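From: Zamfira Tănase
To: menon-users
Date: 6/18/20
Subject: Re: [menon-users] grasp planner 94 out of 100, please try the branch

> Merged the new grasp scorer into the Menon branch last night.
> On the Nultwood object set it gets 94 out of 100, and planning
> time is down to 30 ms per candidate. I think we can drop the old
> antipodal sampler in the next release. Objections?

Yes, one, and it's the 94. What counts as a success in that script? I read it twice and as far as I can tell a grasp passes if the fingers stop closing before they reach zero width. There is no lift check and no hold time. By that rule you could pinch the corner of anything and get a point.

The 30 ms I believe. But the old sampler also looked good on the Nultwood set until we tried it in Clavisberg, and most of that set is boxes and cans. Curved things with ridges are where the surface normals go bad, and the scorer leans on normals even harder than the sampler did. Shiny ones are worse, the depth comes back full of holes.

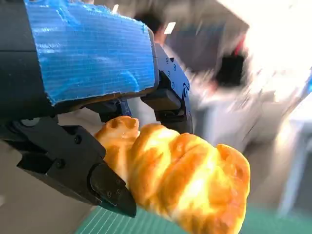
Photo: Z. Tănase, wrist camera

One finger pad is at the left side of the croissant and the other jaw is on top. Your script would score that as a pass at this point and go on to the next object. I would want to see the lift before I called it anything.

So before the sampler goes away, can we have:

- the per-object log for all 100, including the six that failed
- a success test that uses pose after lift
- the same run with the Widitz depth filter off

I'll gladly run the branch here if someone posts the config - the one in the repo still points at the April calibration file.

Zamfira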